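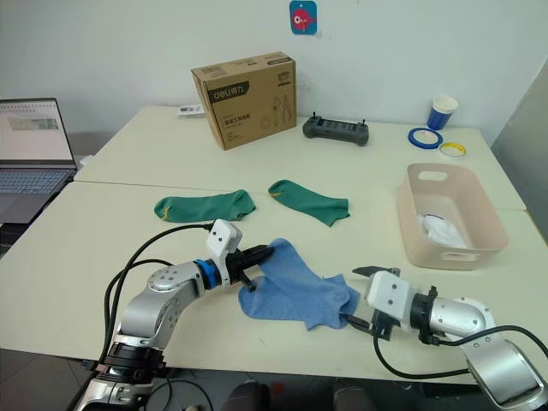 하늘색 양말 한 짝을 두 집게로 맞잡은 모습. 뒤쪽에 초록 양말이 놓여 있습니다.

양팔 로봇에게 양말 정리를 맡길 때 걸림 사고 줄이는 법

겨울이 되면 빨래 바구니에서 양말이 차지하는 몫이 부쩍 늘지요. 저희 작업실에서도 12월 들어 양말 개는 연습을 본격적으로 시작했는데, 시작하고 얼마 안 되어 꽤 놀란 일이 있어서 그 이야기를 좀 길게 적어 보려고 합니다. 비슷한 장비를 만지시는 분이라면 차 한 잔 놓고 천천히 읽어 주세요.

그날은 Stavis 제어 프로그램으로 양말을 한 짝씩 펴는 동작을 돌리고 있었어요. 스물여덟 번째 시도에서 오른팔이 양말 끝을 놓지 않은 채로 왼팔이 먼저 뒤로 빠졌습니다. 양말이 고무줄처럼 늘어나더니 화면에 오류 423이 뜨고 두 팔이 그대로 굳어 버렸지요. 마음이 급해서 저도 모르게 손이 먼저 나갔는데, 양말을 잡아 빼는 순간 팔이 툭 하고 조금 내려앉더라고요. 다친 데는 없었지만 가슴이 철렁했습니다. 멈춰 있는 것처럼 보여도 모터에는 힘이 걸려 있을 수 있다는 걸 설명서에서 분명히 읽었는데도 그랬어요.

나중에 기록을 뒤져 보니 원인은 싱거웠습니다. 집게 안쪽 톱니에 실밥이 끼어서 손가락이 끝까지 벌어지지 않았던 거예요. 프로그램은 놓았다고 믿고 다음 동작으로 넘어간 거고요.

그 뒤로 저희가 지키는 순서를 적어 둡니다.

첫째, 양말이 걸려 팔이 멈추면 손부터 넣지 마시고 비상정지를 누르세요. 누른 다음 15초를 셉니다. 저는 소리 내어 세는 편인데, 그동안 놀란 마음도 좀 가라앉아서 좋더라고요.

둘째, 전원을 내리면 팔이 처질 수 있는 기종이 있습니다. 팔 밑에 손이나 그릇, 노트북 같은 것이 없는지 먼저 살피고, 받쳐야 하는 기종이면 설명서에 나온 자리만 받쳐 주세요.

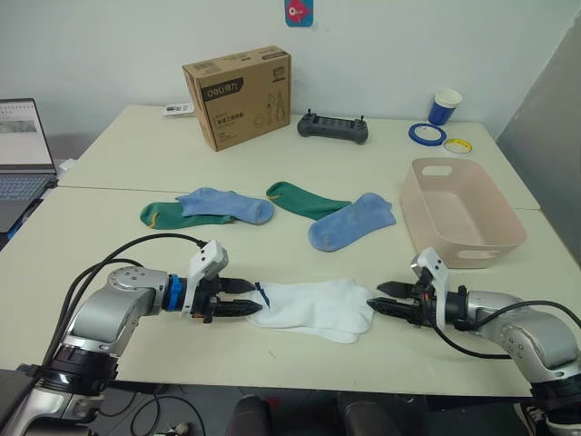
셋째, 당기는 힘의 한계를 낮게 잡으세요. 얇은 양말은 팽팽하게 펴질 만큼이면 충분하고, 그 이상은 목 부분만 늘어납니다. 저희는 사고 전 설정의 절반으로 내렸는데 펴지는 모양에는 별 차이가 없었어요. 두꺼운 등산 양말은 조금 더 필요하니 따로 저장해 두시면 편합니다.

넷째, 집게 손가락의 홈은 마른 칫솔로 털어 주세요. 반드시 전원을 끈 상태에서요! 저희는 2시간마다 한 번씩 하고, 새 양말이나 보풀 많은 수면 양말을 다룬 날에는 더 자주 합니다. 물티슈는 실밥이 뭉쳐서 오히려 파내기 힘들어졌어요.

다섯째, 팔을 따라 늘어지는 케이블도 꼭 보세요. 양말만 쳐다보다 보면 케이블이 상판 모서리에 쓸리는 걸 놓치기 쉽습니다. 팔을 제일 멀리 뻗은 자세와 제일 접은 자세, 두 가지로 천천히 움직여 보면서 당기거나 씹히는 데가 없는지 확인하면 됩니다. 바닥으로 내려오는 선은 발이 닿지 않는 쪽으로 모아 주시고요.

참, 바구니 자리도 한 번 생각해 보세요. 집게가 지나가는 길에 너무 바짝 붙여 두면 돌아오는 팔이 테두리를 칠 수 있어요. 저희도 Kimance 팔로 바꾸고 나서 동작 범위가 달라진 걸 깜빡하고 바구니를 한 번 날려 먹었답니다. 양말이 사방에 흩어져서 짝 맞추느라 저녁이 늦었지요.

오류 423은 저희 설정에서 힘이 한계를 넘었을 때 뜨도록 정해 둔 번호라서, 다른 프로그램을 쓰시면 뜻이 다를 겁니다. 번호만 보고 바로 재시작하지 마시고, 집게가 정말로 벌어졌는지 눈으로 보신 다음에 다시 돌려 주세요.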